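Stop Boiling Your Corn for So Long

Shared 88 times | 15 comments

I grew up in a house where corn went into the pot when the guests parked their cars and came out when the last one sat down. Sometimes that was half an hour. We ate it with a lot of butter and we said it was delicious, and I think we even meant it, but oh my goodness, the things I was missing!

So I'll say it plainly. Four minutes. That's my number, and I'll defend it at any cookout you care to invite me to. Water at a full boil, corn in, lid on, four minutes, out. The kernels should pop when you bite them (they should squirt a little, even, so wear the old shirt). If they slump off the cob like wet cereal, you've gone way too far.

My neighbor Hok-lam Sin thinks I'm a crank about this. He's a fifteen-minute man, always has been, and he puts sugar in the water too, which his aunt taught him back when they lived in Grirkley. We've had this argument over the fence every summer and neither of us has budged an inch. He says long-cooked corn tastes like being a kid. Well, sure it does! So does glue.

I do get it, though. A lot of us learned to cook corn from people who bought it days old off a truck, when it was starchy and tough and needed a good long bath. The stuff I get now at the Aneck farm stand is so sweet you could eat it raw in the car, and I have, with the husk in my lap. Cooking it the old way is just a habit that hung around.

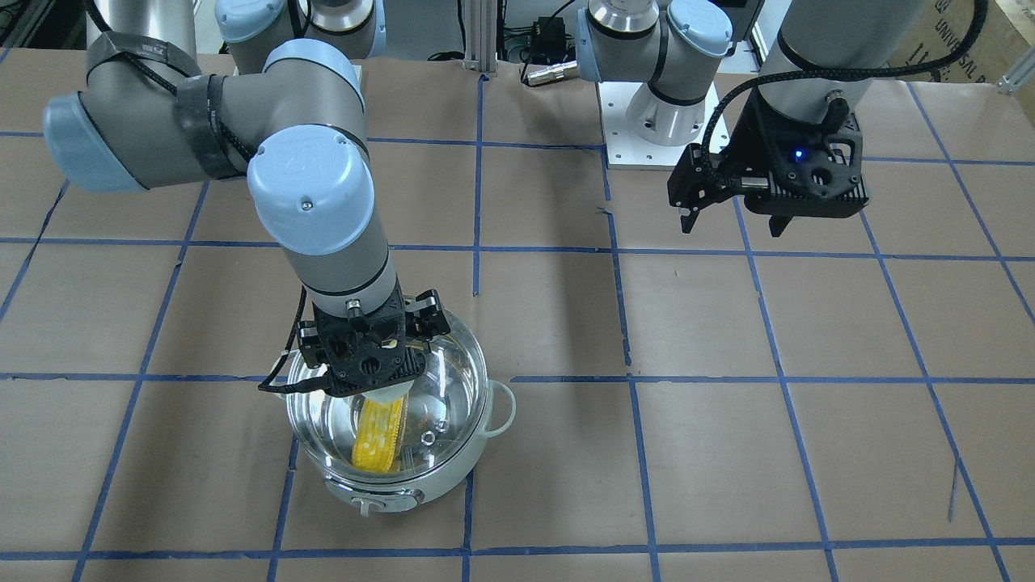
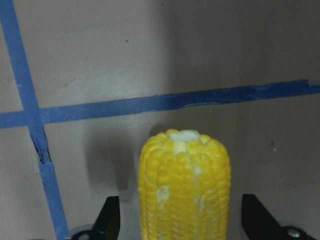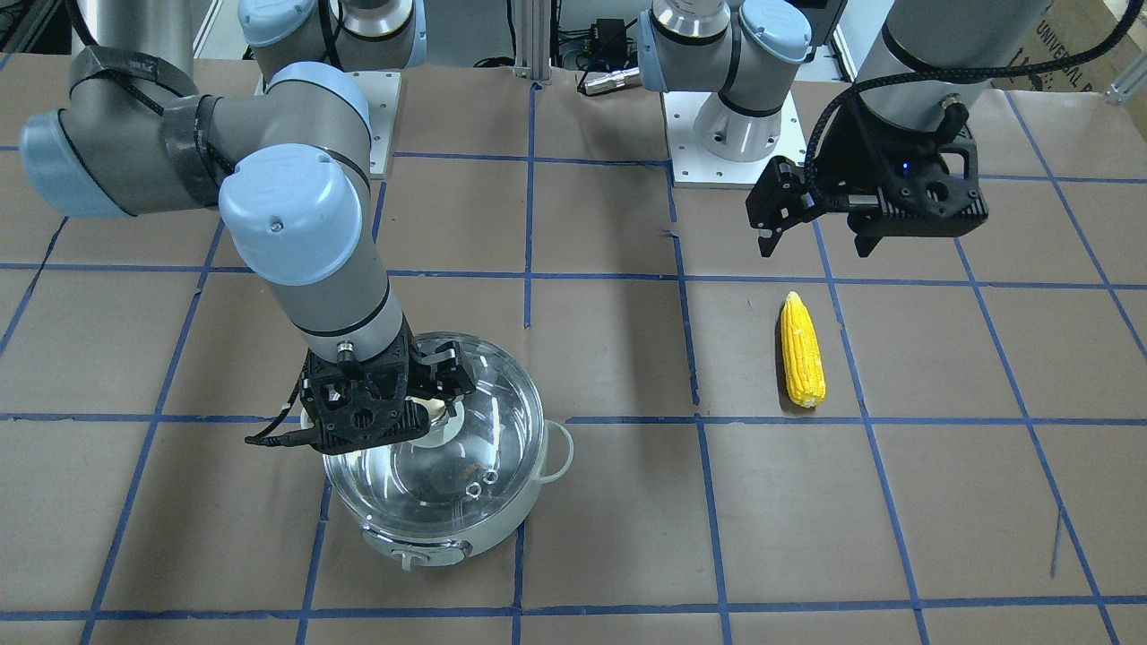

What about the salt?

I knew you'd ask. Leave it out of the water and put it on at the table, the flaky kind if you have it. People swear that salted water toughens the kernels, and I can't say I've ever tasted the difference, but I like the crunch of salt sitting on top of the butter, and I don't like paying for salt that goes down the drain.

And please, a big pot. I see folks cramming a dozen ears into something meant for soup, and then the water quits boiling and they stand there wondering when to start the clock. Do two batches. The first round of eaters will be ready for seconds by then anyway.

Hok-lam read a draft of this and wrote "WRONG" next to the second paragraph in green pen. He's bringing the corn next time. I'm bringing a timer.

15 comments | Share this

Contact | Copyright Waltora Table Talk | Back to top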